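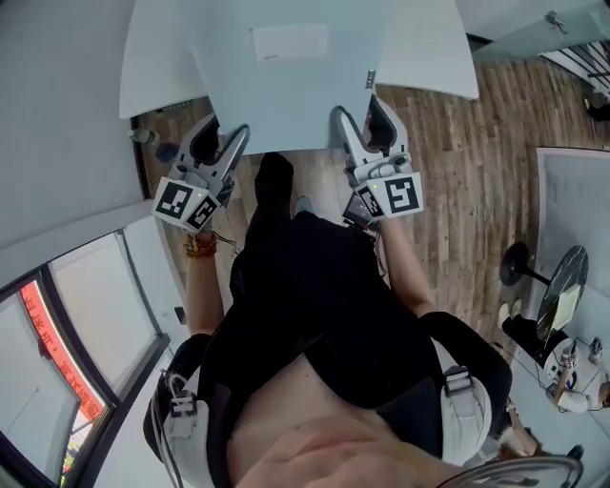 Finished Skiridberg last night and I need to talk to somebody! It's book 4 of the Rumavdale saga, for anyone who hasn't started, and the siege chapters are the best thing Hicham Benjelloun has written. The bit where the old queen is strapped into her dead brother's armour had me on my feet. I kept picturing something like that white and gray harness, padded at the shoulder and buckled on the other side, only in boiled leather and far too big for her. And then she walks out onto the ice anyway. Who else has got to the end?

Posted by marshlantern, September 29, 2026

tolly_reads
Me! Loved it, cried twice. I do think the middle sags though. All that business with the salt tax in Irnaden could have gone.

marshlantern
Oh no, I loved the salt tax! It's why the river towns won't open their gates later on. Chapter 17 makes no sense without it.

Gasser_was_right
Agree with tolly. 700 pages and we spend a good quarter of them in a counting house. Also I will die on this hill – Gasser was right to burn the bridge.

pennywhistle
He was not right, he left his own cousins on the far bank!! Have you forgotten book two?
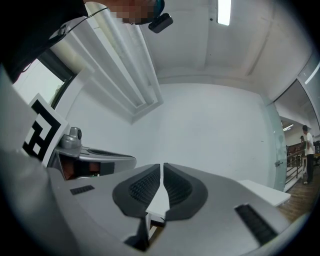 Can we talk about the Ferrymen, please, before this turns into the bridge argument again? They're the creepiest things in the whole series and he barely describes them, just the click on the stairs and the smooth pale hands. In my head the hands are a bit like that gripper, two black ribbed pads in a V and a dark gap opening underneath where the fingers part. I had to put the light on for the cellar chapter.

tolly_reads
Ugh, thanks pennywhistle, that's my sleep gone. I'd always imagined them with ordinary hands, just very long.

Gasser_was_right
Same. The book says "cold as oars", so wood for me. Still not sold on them being the drowned monks, by the way. The dates don't work.

marshlantern
They do if you go by the old calendar! The abbey floods in 3,555 and the first Ferryman turns up the winter after. It's in the map notes at the back – have another look, the small print under the estuary.

Gasser_was_right
Right, I skipped the map notes. Going back in. The bridge still had to burn.

pennywhistle
I'm rereading book two in February, if anyone wants to join me and shout at him about the cousins.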